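Home News Makers Events Classifieds Contact

Shared workshop members build their own hand-held grippers

Members of the Brinham shared workshop have spent the summer building a hand-held gripper from printed parts, and the group says it will put the drawings and parts list online once the second version is finished.

The tool is held in one hand and carries a camera that looks out over two rubber finger pads. A person uses it to pick things up and put them down, and the recordings are later used to teach a robot arm the same jobs. The group has named it Nastenon.

Kenji Ruiz-Ortega started the project at home in his garage. He had built a small desktop arm the year before and was unhappy with how long it took to teach it anything by moving the arm itself. He brought the first gripper to the workshop in the spring to use the larger printers, and several other members asked to build one too.

"My garage printer could do the fingers but the body kept warping," he said. "I was throwing away more plastic than I kept."

The body of the current version takes 14 hours to print. Parts for one gripper, without the camera, cost $70, and most of that goes on the bearings and the sliding rail that keeps the two fingers moving together. Harriet Strickland, who did most of the work on the rail, said the first design jammed whenever someone squeezed the trigger off center. She replaced a pair of printed guides with a short steel one bought secondhand.

The finger pads have changed more than anything else. The first ones were flat and cut from sheet rubber. They held a block well but let go of anything thin. Rok Petkov drew a new pad with a ribbed recess and cast the first set in a mold he made on his kitchen counter. The workshop has since made its own mold, and members can cast a pair during an evening session.

Paper has been the hardest material to work with. Napkins, receipts and folded sheets bend as soon as the fingers close, and a grip that is too firm leaves the paper stuck to the rubber when the fingers open again. The group has set itself a goal of 400 recorded pick-ups with light items such as paper before it begins training. Cups, cartons and hand tools will come after that.

The recordings are made at ordinary tables in the workshop during open hours. Mackenzie McIntyre, who keeps the log, said members were asked to vary the table, the light and the angle of approach as much as they could. Each clip gets a line in a shared spreadsheet with the item, the table and the name of the person holding the gripper. Clips where the camera was bumped are marked and set aside.

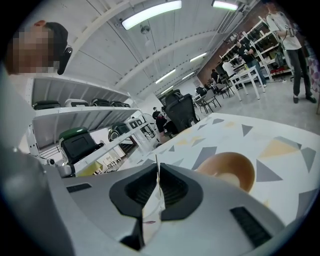
The gripper's black rubber pads hold a thin piece of white paper over a workshop table at Brinham.

The arm that will use the recordings is also a member build. Reginald Pruitt is putting it together from a kit frame and motors taken out of an Alcantara label machine. It has no fingers yet. The plan is to fit it with the same pads and rail as the hand-held tool, so that what the camera sees on the arm matches what it saw in the recordings.

Pruitt said the shoulder joint still sags under load and he is waiting on a larger gear. He expects to have the arm mounted on its bench in August. The bench itself was donated by Oltar, a local shelving firm, along with a set of clamps.

Workshop members who want to build a gripper can sign up on the sheet next to the printers. Builders pay for their own parts and need to have completed the basic soldering session. The next casting evening has room for several more people and begins at 6:30 p.m. Anyone with spare 28 mm bearings is asked to leave them in the marked bin at the front desk.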